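From: Weidong Lei
To: Breltwood league scorers list
Subject: Re: Net run rate when a side is bowled out early

Izzati Krishnan wrote:

> Two questions before the July round. First, the table on the league
> page has Sketden above Jiang on net run rate, and my sheet has them the
> other way round. I think the difference is the Clonel match, where
> Sketden were all out for 71 and I divided by the overs they faced.
> Second, in a shortened match, which number of overs goes in the
> divisor, the original or the revised? The old guidance sheet says
> "allotted", which could be read either way. I would like to fix my
> spreadsheet once and leave it alone.

Izzati,

Your diagnosis is right. When a side is bowled out, the divisor is the full quota of overs it was entitled to face, and the overs used do not matter. Sketden's 71 therefore goes in over 20 overs, for a rate of 3.55. The same 20 goes into Clonel's overs bowled for that innings. If you change one column and leave the other you will get a table in which the net rates look plausible but are wrong for both teams, and it is hard to spot by eye.

However, that correction moves Sketden down, so it cannot by itself explain why the page has them above Jiang. Please check the Jiang line too. I suspect an innings in which Jiang bowled a side out has the short count in the overs-bowled column. With the full 20 there, their runs conceded per over falls and their net rate goes up. Both errors would have to be on the league page and not on your sheet for your order to be the correct one, so send me both lines and I will work them through.

On the second question: use the revised number. "Allotted" means allotted at the end of the last revision. If a match starts at 20 overs a side and is cut to 14 before the first ball, 14 is the quota for all purposes, including an all-out innings.

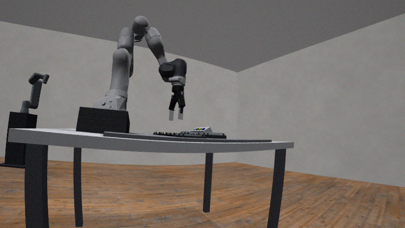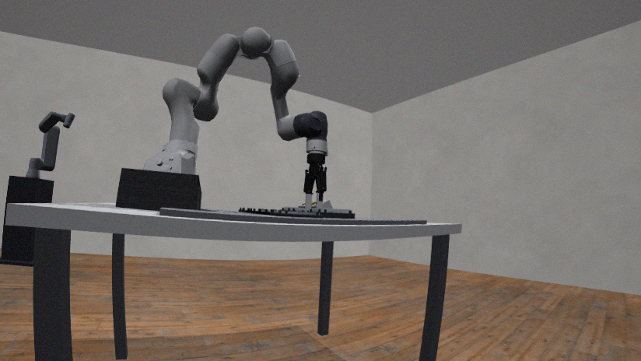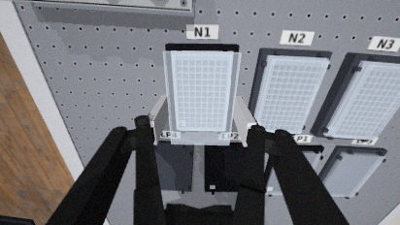
The awkward case is an interruption during the second innings. Our playing conditions set a revised target, and for net run rate the side batting first is then credited with the revised target minus one, over the number of overs the side batting second was allotted. Do not use the actual first-innings score. A side that made 160 in 20, with the chase reset to 118 in 13, goes in as 117 in 13. The side batting second goes in with the runs it scored, over the overs it faced if it was not bowled out, or over 13 if it was.

Three smaller points that came up when I went through the sheets.

Overs and balls. 17.4 on the scorecard is 17 overs and four balls, or 17.667 overs. Several sheets have it typed in as a decimal. The simplest fix is to store balls everywhere and divide by six in one place. My sheet holds a column of balls faced and a column of balls bowled and nothing else.

Rounding. Carry the full value and round only for display, to three places. Rounding each match and then adding is a separate error. Net run rate is total runs over total overs across the season, for and against — it is never the average of the match figures. Two sheets last year were averaging, and one of them was mine.

Abandoned matches. A match with no result contributes nothing to any column, even if one innings was finished. The points for it are shared as usual. I found one innings of 44 for 3 left in a season total from a match that was called off, so please look for stray rows of that kind.

With the team totals now at more than 1000 runs in most cases, a single bad row moves the third decimal and sometimes the second. That is enough to swap two places when points are level, as they are now for Sketden and Jiang.

I would suggest the following check. Add up runs for over all teams, then runs against over all teams. The two must be equal. Do the same with balls. If the runs agree and the balls do not, look at the all-out innings first. The check will not catch an error entered the same way on both sides, so the full-quota rule still has to be checked by hand for each all-out innings.

I will replace the word "allotted" in the guidance sheet with "revised quota at the close of the innings" unless there are objections on the list.

Weidong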